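Lollari Sorting Challenge

The Lollari Sorting Challenge is an annual student robotics competition held at Fornside Technical College. Teams of undergraduates program a robot arm to pick up small packaged goods and place them in the correct compartments of a cabinet. The event takes its name from the Lollari Building, where the college keeps its engineering workshops.

Background

The challenge grew out of a second-year automation course. Students in the course had been given wooden blocks to sort, and most groups finished the assignment well before the end of the term. The teaching staff replaced the blocks with soft packaging, which bends, folds and slides against itself and is much harder for a gripper to handle. The new assignment took up the whole term, and at the end of it the groups asked to run their programs against each other. The first contest was held in the workshop during the last week of classes.

In its second year the event was opened to teams from outside the course. The finals moved to the spring, and on Apr 20, 2019 they were held for the first time in front of an audience.

Format

Each team has 3 members and enters one arm with one two-fingered gripper. The arm itself is supplied by the college and is the same for everyone. Teams may design their own fingertips, but the finished gripper must pass a size check on the morning of the contest.

A run lasts 60 seconds in the qualifying round. The arm starts from a marked rest position and works without any human control until time is called. A team member may stop the run at any point, in which case the items already placed are scored and the rest are not. Every team gets 2 qualifying runs, and the better one counts. The finals use longer runs and a mixed set of items.

Collecting demonstrations

Most teams train their programs on recorded demonstrations. A student holds a gripper of the same type as the one on the arm, carries out the task by hand, and the movement is recorded together with the view from a camera fixed to the tool. The rules set an upper limit of 200 recordings per team for each task, so that groups with more free time do not gain too large an advantage.
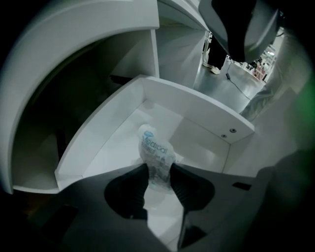
Pouches are the hardest class of item in the challenge. They have no fixed shape, and a grip that works on one side of the package may fail on the other. Printing is often the only clue to which way up a pouch lies, and it is easily lost in the folds - the word "Medical" can still be read on the crinkled plastic above the two rubber fingertips, but the smaller characters under it are partly hidden. Teams that rely on reading the print therefore tend to record the same pouch in several positions. The ribbed inner face of the fingertip pads is a common choice, although some teams have entered with smooth pads and a higher closing force. A raised front lip on a compartment adds a further difficulty, as the item has to be lifted over it before it is released.

Scoring

An item counts in full if it rests entirely inside the correct compartment when time is called. An item hanging over the lip receives half credit. Items dropped outside the cabinet score nothing and may not be picked up again by hand. Torn packaging carries a penalty, which was added after an early contest in which several teams used very strong grips.

Ties are decided by a further run with pouches only.

Awards

The winning team receives the Amaral Cup, which stays in a display case at the college. The Droter Prize is given separately for the best written report and has often gone to a team that did not reach the finals. Reports are kept in the department library and are used as reading material in the automation course. They must cover the fingertip design, the way the demonstrations were recorded, and at least one approach that was tried and dropped.

See also

Automation course (Fornside Technical College)
Amaral Cup
Droter Prize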